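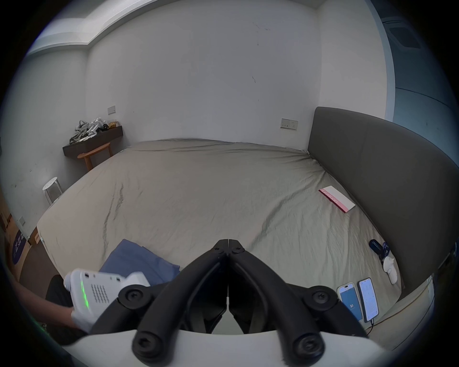
A bed with a gray upholstered headboard and a pale fitted sheet.

Saltstead council race: what the result means for members

10/08/2021

The votes in the Saltstead council election have been counted and the sitting council has lost its majority. The Skidby ward decided it. The challenger there won by 175 votes, in a ward the council's leading group had held since the town charter was last changed.

Turnout was higher than in the previous election, and most of the increase came from the streets on the Erdem side of the river. Those streets were moved into Skidby ward when the boundaries were redrawn. Both campaigns knew this. Only one of them spent much time knocking on doors there.

The main issue was the bus contract. In April the council voted to end the evening service between Skidby and the town center, and a petition against the cut collected around 600 signatures. The petition was received and noted, and no hearing was held. Several people who signed it later worked on the winning campaign.

Two other matters came up often at the public meetings. One was the sale of the old market lot. The other was the parking fee, which went up by 50 cents an hour without much notice. Neither was as large as the bus question, but they added to a feeling that decisions were being made first and explained afterward.

The new majority is only 2 seats. It has promised to bring back the evening buses by spring, and it has not said where the money will come from. The parking fee is the likely source, so a quick reduction there looks doubtful. The market lot sale has already been signed and will probably stand.

The losing side has asked for a recount in Skidby. Under the town rules the request must be answered before the new council is sworn in. A margin of this size has not been overturned in Saltstead before.

The Prisadetti Residents' League did not endorse anyone in this race. We have written to both groups asking for a public hearing on the bus routes before any new contract is signed. Replies will be printed in the next issue. Members who want to speak at the hearing should leave their names at the League office.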